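Is a fruit bowl with a lid worth having, or just more clutter?

cropperlane
I keep seeing the Sikus covered bowl recommended for stopping bananas going brown, and I'm not convinced. It costs 40 quid. My bananas sit in an ordinary plastic bowl and last until they don't. Has anyone compared the two properly, or is it all people repeating the box?

Skamell
Had one for 8 months. Bananas went spotty at the same speed as before, as far as I could tell. The lid traps the gas they give off, so if anything I'd expect it to be worse. What did help was keeping them away from the apples — a separate tray does that for nothing. Adent do a similar bowl for 15 if you just like the look.

teapot1590
works fine for me, never had a problem. maybe you buy them too ripe

Skamell
"Works fine" compared with what, though? Buy one bunch, put half in the bowl and half on a tray next to it, same room, and look at them every morning. I'd believe that over any number of reviews. And cut pieces are a different matter, they brown whatever you put them in unless you use lemon juice. 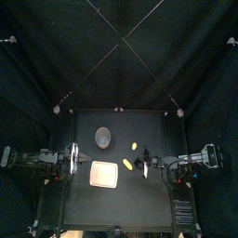 Can whole bananas go in the fridge once they're ripe?

Once they're ripe, they can. The skin turns dark but the inside stays firm for a few more days. Green ones are best left out.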